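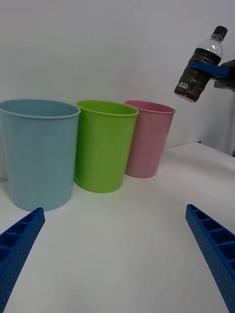
Skudcombe, after a month of evenings

25/11/2019

I finished the last chapter of the Skudcombe add-on for Skitville last night, so I can write it up before I forget which parts annoyed me. A few of you asked if it was worth buying when I posted about the base game in January. Short answer: yes if you still play, no if you stopped at Ledallow and didn't miss it.

For anyone new, Skitville is the town trading game from Cheng. You and up to three other players each run a street. You roll, you move your cart, you buy goods, you sell them on somebody else's street for more than you paid. There are buildings to put up and rent to collect, but the carts are most of the game. I play on console, mostly on the couch with my brother and sister-in-law, and sometimes online with Ming-te Yeh, who I used to work with and who beats me two times out of three.

The base game came with four boards. Ledallow was the hard one, with the two bridges and the toll gate, and it's the one we kept going back to. My save file says 160 hours and I'd guess most of that is Ledallow.

Skudcombe is a new board plus a story mode. The board has 52 spaces, which makes it longer than any of the others, and it's built on a hill. Going uphill costs you one pip off your roll for each crate in your cart. Going downhill you get one extra. That sounded fussy when I read it on the store page, and the first game was slow while we all worked out what it meant. By the third game we had stopped thinking about it. You load up light at the bottom, sell at the market halfway, and buy the heavy stuff at the quarry to bring back down.

The quarry is the best thing in the add-on. Stone sells for 300 at the harbor and you can pick it up for a lot less if you get there when the foreman card is showing. The catch is that stone fills two slots, and if you land on the switchback with a full cart you lose a crate. I lost four crates of stone in one evening on that switchback. My brother lost none all month and won't say how he does it. I think he just waits a turn at the inn, which I'm too impatient for.

The inn is new too. You can stop there for as many turns as you like and pay a small fee each turn. At first it looks like a waste of money. Late in the game it's a good place to sit while someone else burns through the bad event cards, and there are a lot of bad event cards. I would have liked a limit on it. In one online game two players parked there for six turns in a row waiting for the other to leave, and I went and made tea.

Story mode is eleven chapters. You play as a new cart driver who has inherited a street with nothing on it, and each chapter gives you a goal, like delivering a certain number of barrels before the fair opens. The first five are basically lessons. Chapters six through nine are good. Chapter ten took me five tries and I didn't enjoy any of them. You have to reach the top of the hill with a full cart in a fixed number of turns, and whether you can do it depends almost completely on your first three rolls. After the fourth failure I started quitting and restarting if the opening was bad, and that's how I got through. I don't feel great about it but I also wasn't going to do it the other way.

Chapter eleven is a normal match against three computer players and is easier than nine. I don't know why they put it last.

The computer players are better than they were. In the base game they would never block a bridge and would sell you anything if you offered slightly over the list price. Now they hold on to goods you need, and on the hard setting they'll go out of their way to sit on the market space when you're coming up loaded. They still can't handle auctions. If you bid 200 on an empty lot early in the game, every one of them will drop out, even the one with the most money. We've made a house rule against doing that when we need computer players to fill seats.

Some smaller notes.

Loading times are longer on the Skudcombe board. It was bad enough the first week that I thought the console had frozen. There's been a patch and it's better, though Ledallow still loads in less than half the time.

You can now turn off the dice animation. This is in the options under "table," not under "video," and it took me two weeks to find it. Turn it off. A four player game gets noticeably shorter.

The music is one long fiddle tune for the village half and something with a low drum for the quarry half. I like the second one. My sister-in-law asked for the sound off by the end of the first night.

The new cart colors are nice but the green and the teal are much too close together. On our TV they look the same from the couch. We've moved the wrong cart more than once, and there's no undo after you confirm a move. There should be an undo, or at least a name floating over the cart.

Online play works about as well as it did before. I had two disconnects in the whole month and both times the computer took over my street and gave it back when I rejoined. One of those times it had sold all my wool at a loss, but I was losing anyway. Finding strangers to play with is slow in the evenings here. If you don't have friends who own the add-on you may be waiting a while, and the owner of the room has to have it for anyone to use the board. Guests don't need to buy it. I only learned that after Ming-te had already paid for a copy he didn't strictly need, so that's one more thing he's going to bring up when he wins.

On price, I bought it the day it came out and paid the full amount. I'd do that again, given how much we play. If you only get the game out once in a while, wait for a sale. The base game was discounted within a few months and I expect the same here.

I'd still put Ledallow ahead of Skudcombe as a board. It's tighter and you run into each other more. On the hill you can go most of a game without crossing paths with the person in last place, and they tend to stay in last place. With four people it's fine. With two I wouldn't bother.

Next I want to try the team rules, which we've ignored so far. My brother has read them and says they're mostly about sharing a warehouse.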